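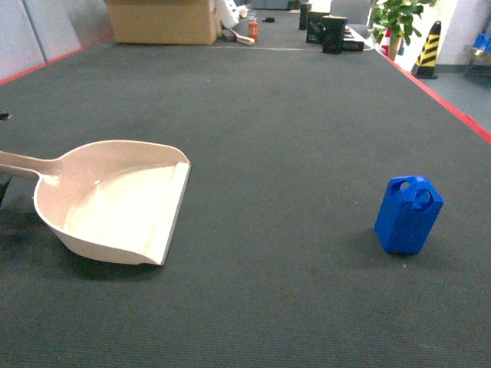
Asnakech Endale asked whether a gripper that passes the maker's lift test can be trusted on a dustpan handle, and the short reply from the Julum bench was no, run your own comparison first.

Home | Manuals | Grippers | Set-up | Downloads | Contact

Section 5: Comparing two grippers on one arm
May 14, 2021
By the Plument set-up desk

This section covers a side-by-side trial of the Ibarra two-finger gripper and the Cirnance soft-pad gripper. Both are sold as working "out of the box" with the Plument controller. Treat that as a claim to be checked. The trial takes most of an afternoon, and longer if you have to change the tool flange.

5.1 Before you start

1. Put the controller in Hold and wait for the status line to read HELD. A steady lamp alone doesn't count.

2. Write down the firmware version of each gripper. If they differ from the versions in Section 2, stop and update. Results taken across versions can't be compared, whatever the release notes say.

3. Choose your test objects. Use at least one thin, flat object that lies close to the surface, and one upright object with a molded handle. A dustpan and a small plastic jug will do. Foam cubes make every gripper look good and should be left out.

4. Use the surface the robot will work on later. A ribbed carpet top lets a fingertip drag in a way that a smooth board won't.

Caution: Keep hands clear of the fingers whenever the arm has power. Hold stops the arm. It does not open the gripper.

5.2 Setting grip force

5. Fit the first gripper and tighten the flange screws in a cross pattern.

6. Open the Force page and set the limit to 50 percent. The factory setting is higher and hides poor finger placement by squeezing harder.

7. Place the first object and run the pick routine. Log each try as held, slipped or missed. Do not add a "nearly" column – we tried one, and everything ended up in it.

8. Repeat for 60 tries per object, turning the object a little between tries. The quick-start card says five tries are enough. We disagree.

Note: If the slip count climbs late in the run, check the pads before blaming the software. Wipe them and repeat the last part of the run, but keep both sets of numbers.

5.3 Checking the wrist camera

9. Move the arm to each place it will reach into, and save a still from the wrist camera there. Shelving deserves extra care. With bright metal rails and many bins of one color, the preview may draw a confident outline around two bins and call them one.

10. Look at how much of the view the gripper takes up. Housing and finger can fill a good part of the lower picture, and the shape differs between models, so the mask saved for one gripper must not be reused for the other. Save a separate mask under each gripper's own name.

11. Check for motion blur. If nearby surfaces smear, lower the approach speed before touching the exposure. Auto exposure will offer to fix this for you – decline it when there are shiny bars or a lit strip in view. 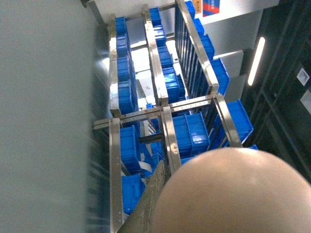 5.4 Swapping grippers

12. Return to Hold, cut power to the tool port and remove the first gripper.

13. Fit the second gripper and repeat steps 5 to 11 with the same objects, the same surface and the same force limit. The Cirnance app will suggest its own limit. Ignore it for now, and run its suggestion afterward as a separate test if you're curious.

14. Compare the logs by object. A single overall score can bury a gripper that handles jugs well and fails on anything flat.

Caution: The controller keeps the tool weight of the last gripper until you change it by hand. With the wrong weight loaded, the arm may sag or jump when Hold is released.

If the two logs are close, keep the gripper you already have mounted and go on to Section 6.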